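Who checks the checklist?

The Sheehan guideline on small robot workcells came out in December, and three people have now asked us whether they should adopt it. It has 137 clauses. We read them all, and our answer is that you should adopt a few and argue with the rest.

Most of the text deals with paperwork. A lab can log every run, sign every sheet and score full marks without anyone walking up to the bench. Tomcombe reports 2,528 signed pre-run checks under its own version of the rules. We asked how many had led to a run being stopped. We are still waiting.

Cable routing gets one clause, number 88 in spirit if not in print: cables "shall be suitably managed." Suitably to whom? A loop at the wrist needs slack to let the joints turn, and the same slack can end up between the fingers and the work. The guideline gives no limit and no test.
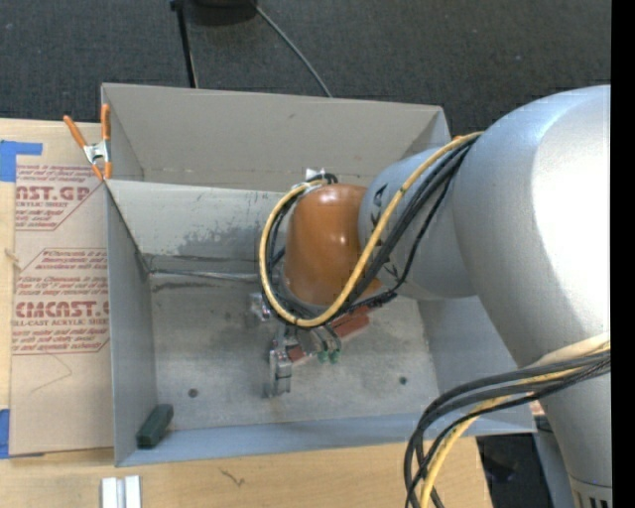

Gripper over the block bin, with cable loops at the wrist and a spring clamp on the divider.

Fixtures fare a little better. Section 3 asks that anything holding a bin or divider in place be listed and looked at before the arm is powered. Good. It then allows "temporary means" for an unlimited period, and most of us know how long a temporary clamp can last.

Prarnum's draft reply asks for a plain rule: move the arm slowly through its full reach, watch the cables the whole way, and write down where they touch anything. We would sign that. It takes one person and a free morning, and it might find something.

Comments close on a Wednesday, at noon. Send yours to the Faklow desk, and keep them under 200 words if you want them read.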